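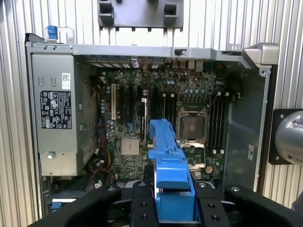

An open desktop tower lying on its side, with the power supply on the left.

How to get a photo op and an autograph at Plillcombe Comic Con without losing your whole day

Posted 9/27/25 by Caoimhe Ó Conaill

Plillcombe is back in November and guest tickets go on sale shortly. If you have only been to smaller conventions, the system for meeting guests can be confusing. These are the steps I follow.

1. Buy your entry ticket first
A photo op ticket does not get you into the building. Every year people turn up with one and no entry ticket, and by then the day they want has often sold out. Buy entry for the same day as your guest. Guests who are down for both days still sometimes do photos on one day only, so check the guest page before you pay.

2. Know the difference between a photo op and an autograph
A photo op is taken by the official photographer in a curtained booth. You get a few seconds and one print. An autograph is done at the guest's table, and that is where you might get a short chat. Most guests will not sign in the photo booth. If you want your print signed, book the photo for the morning and the autograph for the afternoon.

3. Make an account before the sale opens
Register on the ticket site the night before and save your card details. Last year 1070 photo tickets were released for the main guest and they were gone in 19 minutes. I was still typing my address.

4. Leave a gap between bookings
Photo sessions run late. I leave at least an hour between one booking and the next, and more if there is a panel I want to see. Diarmuid Conneely booked two sessions back to back last time, missed the second and did not get a refund. The terms on the site are clear on this, so read them.

5. Find your batch number
Your ticket will have a batch number on it. Only join the queue when your batch is called. Standing there early does not get you in sooner and the stewards will send you away. Batches are shown on the screen beside the Trastano stand and read out over the speakers, but the speakers are hard to hear from the food hall.

6. Bring the right things to be signed
Flat items are easiest. Put posters in a tube and comics in a bag with a stiff board behind them. If you have a favourite pen, bring it, though guests normally have their own. Replica weapons must be checked at the door and tagged.

7. Collect your print
Prints are handed out at the table beside the booth exit. Check yours before you leave the area. If your eyes are shut, ask politely for a retake while the session is still running.

Costs
Standard autographs were €27 last year. Photo ops cost more and vary by guest. Some tables only take cash, and the nearest machine is a ten-minute walk away.

Refunds
If a guest cancels, tickets for that guest are refunded to the card you paid with. Entry tickets are not. Mine took six days to come through.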